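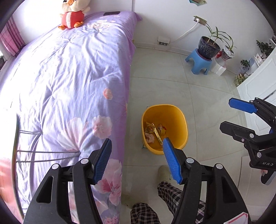 Hand-held grippers at work over a bedroom wastebasket.

Home recordings to help teach robots to tidy up
4/18/25
2 min read
Search this site Search

A project gathering examples of everyday housework for a learning system has passed 1000 recordings, Sturkex said.

The firm, based in Orkstead, lends pairs of hand-held grippers to people who agree to do small jobs at home with them. Each gripper carries a camera, and the recordings are used to train software that will later control a robot arm.

The count now stands at 1174. Jobs on the list include picking up wrappers, emptying bins, folding towels and putting shoes away. There are 60 homes taking part, in Orkstead and in Nanau, and each is asked for 20 recordings of the same job before moving on to the next.

Sturkex said ordinary bedrooms and kitchens were more use to it than a test room, as floors, furniture and light differ from one home to another. Recordings that go wrong are kept and marked as such.

The work is paid for by the Hosseinzadeh fund. Collection runs until June, when the first trials on a robot arm are due to start.

Comments (3)

tilly_b: Do they pay for your time? The piece doesn't say.

Gorse72: My neighbour has a pair. Crisp packets are the hard part, she says, they slide about.

R.M.: I'd want to know how long they keep footage of my house.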